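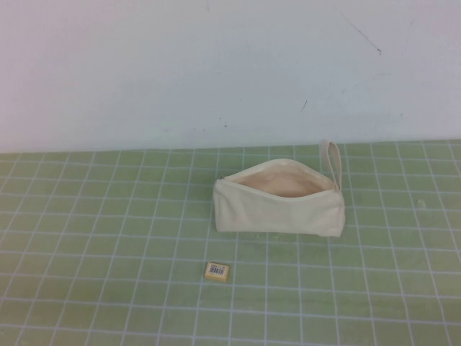 Plain matte wall, work area side.

Vullelum 39 Countertop Tortilla Press and Warmer

The Vullelum 39 is a combined press and holding unit for taquerias, burrito counters and small commissary kitchens. It replaces the Trodus two-piece set, which Grilthorpe no longer stocks. Parts for the Trodus remain available while supplies last - see the spares list.

Operation

Portioned dough is placed on the lower platen and the handle is pulled to the stop. Thickness is set with the collar under the handle, in 5 positions. Position 1 is thinnest. Flour dough needs both platens heated; corn masa can be pressed with the upper platen off. Do not press frozen or partly thawed dough.

The warming drawer holds pressed tortillas between service peaks. It has its own thermostat and can run with the platens switched off. Keep the vent open for corn and closed for flour.

Specifications

Upper platen: 800 W
Lower platen: unheated on the base version, heated on the H version
Depth with handle raised: 39 cm
Thickness settings: 5
Power lead: grounded, fitted at rear left
Drain tray: removable, dishwasher safe

Cleaning

Wipe platens while warm with a dry cloth. Do not use steel wool or oven cleaner. The drawer liner lifts out from the front.

Ordering

Sold singly. The Erdős stand is a separate item and fits both versions - bolts are supplied with the stand, not with the press. Orders received by noon Tuesday go out on that week's freight run. Claims for transit damage must be made before the unit is installed.

Related items: platen liners, dough divider, spare collar, Erdős stand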